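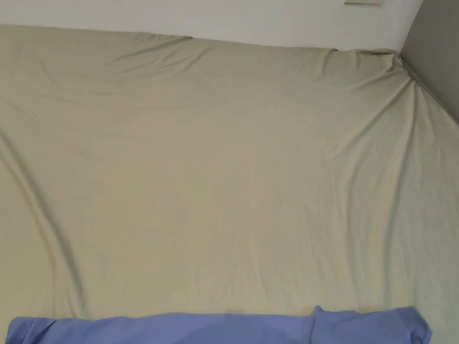

Vamier Introduces Trerell Bed-Making Service for Small Hotels and Care Residences

HARNETEN, July 1, 2023 – Vamier today announced the commercial release of Trerell, a leased robotic service that makes beds in guest rooms and residential care settings. The service covers fitted sheets, flat sheets and pillowcases, and is offered to properties with up to 46 beds.

Trerell is supplied as a mobile two-armed unit with a charging dock, installation and staff training. It is designed to work in rooms where the bed stands against one or two walls, a layout common in older buildings. Linen of any solid color may be used.

"Corners next to a wall are the part of the job our customers asked about first," said Albane Aubert, head of product at Vamier. "We spent most of our development time on them."

The service was tested over seven months at Roussel, a residence operator with four sites. "Our housekeeping team still checks every room, and we expect that to continue," said Geert Dekker, operations manager at Roussel.

Trerell is available on leases of five years, with maintenance and software updates included. Orders are open now, and first deliveries are scheduled for November. Properties may request an on-site assessment through the Vamier sales office in Harneten.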